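Datasets > Manipulation > bririk-drawer

Search this repository Go

# bririk-drawer

Two-arm tabletop demonstrations for testing how well a policy recovers when the start state is not the one it was trained on. Collected on the Bririk cell at the Shakya lab. Maintainer: Ramesh Upadhyay.

## Summary

The set holds 392 teleoperated episodes. All of them use the same furniture: a small wooden box with a drawer, a black wire mesh basket, and a few loose items on a white tabletop. What changes between episodes is which items are out, where they lie, and whether the drawer starts open or shut.

- 392 episodes total
- 116 with the drawer open at the start
- 72 held out for evaluation
- 19 flagged as failed and kept on purpose (see Known problems)

## Setup

Both arms are mounted in slots at the front of the cell and face the back wall. The walls are plain and were left that way so that background cues would be weak. An aluminum rail runs along the left side of the table. Do not use it as a calibration reference. It was moved once in November and the old extrinsics no longer match. 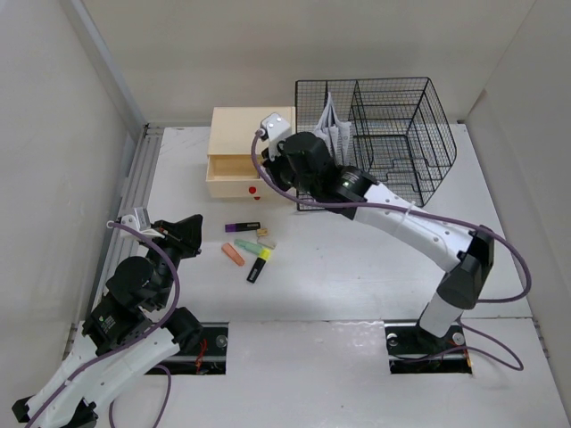 Start states fall into two groups. "Cluttered" episodes have several items on the table, mostly highlighters. "Single" episodes have one. The group is stored in `meta.json` under `start_group`, and the drawer state under `drawer_init` (`open`, `partial` or `closed`). For the open count given above, `partial` is included.

Item positions were not drawn from a grid. The operator placed them by hand inside the area both grippers can reach. This gives a bias toward the middle of the table, and we have not corrected for it.

## Method

We trained one policy per start group and one on the mix, with the same network and the same number of steps. Each was then run on the held-out starts from both groups. The question was whether training on clutter helps on single-item starts, or the other way around.

Short version of the result: the policy trained on clutter carried over to single-item starts with a small loss. The policy trained on single items did poorly on clutter, mainly by picking the wrong item and then closing the drawer on nothing. The mixed policy was close to the clutter policy on both groups and slower to settle on a grasp.
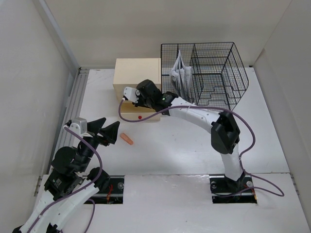 Success was scored by a person from the recorded video. An episode counts as a success if the target item ends up inside the drawer and the drawer is fully closed. Partial credit is not given. A second scorer went through the held-out runs and the few disagreements are listed in `scoring_notes.txt`.

## Files

 episodes/ one folder per episode
 splits/ train.txt, heldout.txt
 meta.json start_group, drawer_init, operator, outcome
 calib/ use the newest file only

Joint states and gripper commands are in the Sonix log format. The reader is in `tools/` and has no other dependencies. A converter to Sestden archives is there too but drops the gripper current channel.

## Known problems

- The 19 failed episodes are in the train split. Filter on `outcome` if you do not want them.
- Arm cables hang into the workspace and their position differs from run to run.
- `operator` is blank in the earliest episodes.
- Timestamps on the two arms can drift apart over a long episode. Resample before you stack them.

## Contact

Open an issue and tag Ramesh Upadhyay. Please include the episode folder name.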